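Cleaning synthetic wicker baskets without loosening the weave

Posted in Home storage, June

I have two synthetic wicker baskets, one orange-tan and one dark brown, and dust has settled in the gaps. Is a dishwasher safe, or will the heat warp them? 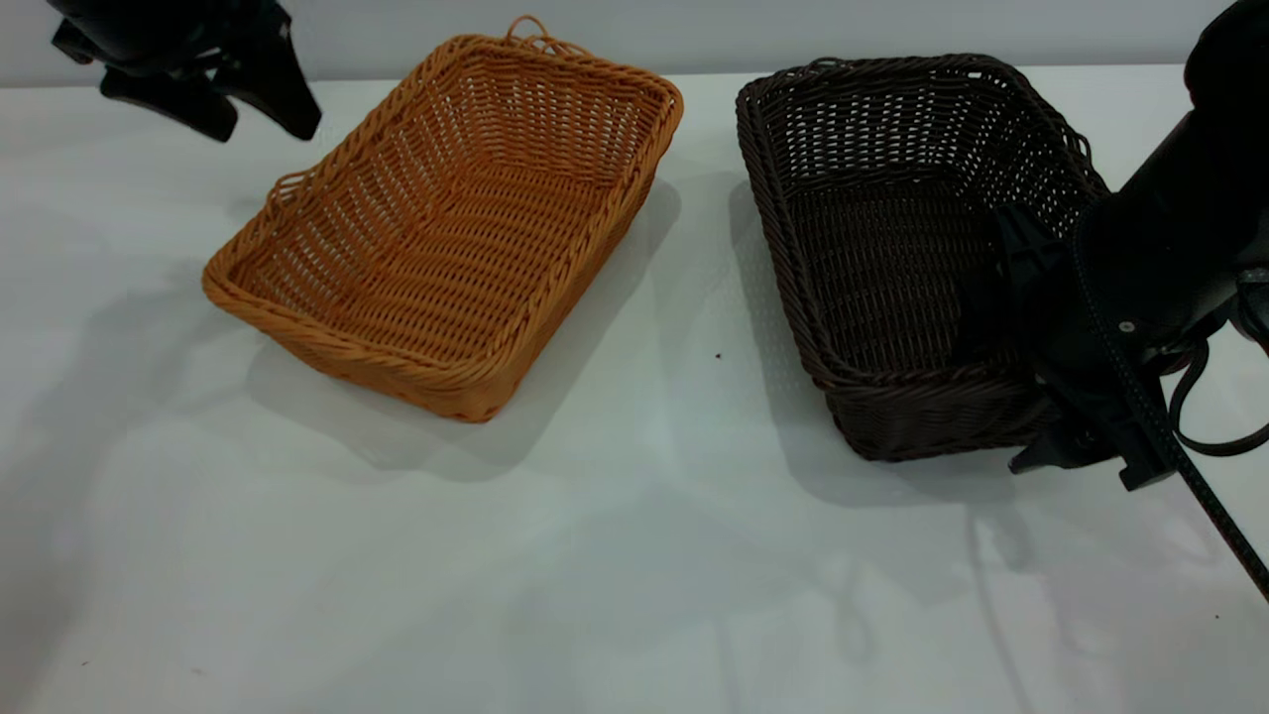 The shelf they go on is 40 cm deep, so a rim that spreads would be a nuisance. I have a bottle of Clolora spray but it gives no advice on woven plastic.

Haruna
3 replies

Reveck

Don't use the dishwasher. Most resin strand softens well below the drying temperature. Vacuum first with a brush head, then use lukewarm water and washing-up liquid. Work along the strands — scrubbing across them lifts the ends. The corners of the base hold the most dirt.
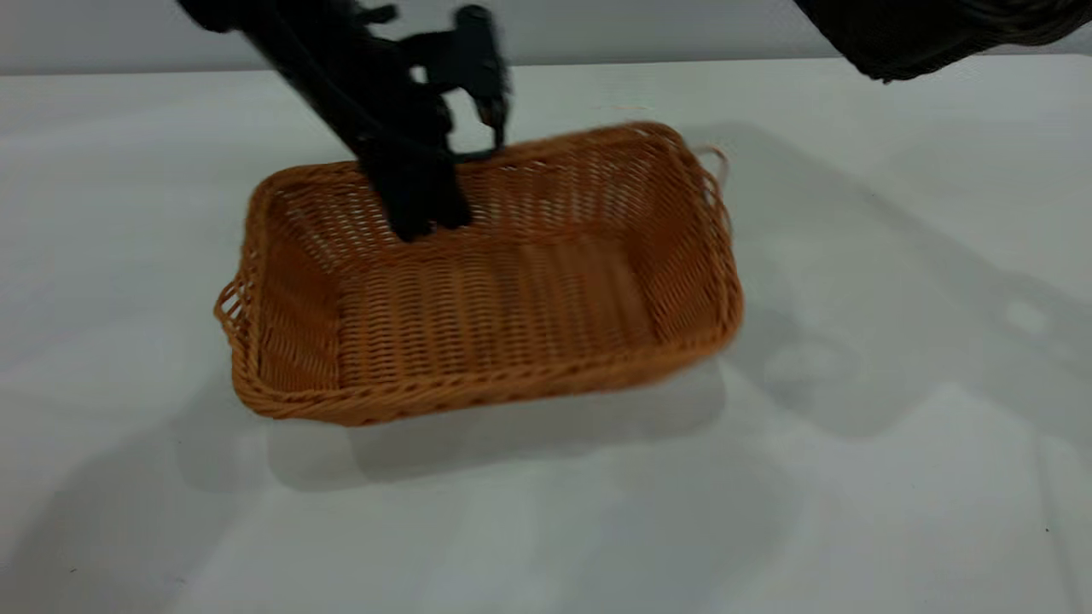
Mindport

Agree with the above. Dry upside down, out of direct sun. Test any spray under the base first.

27tilly

I just hose mine down. Never had a problem.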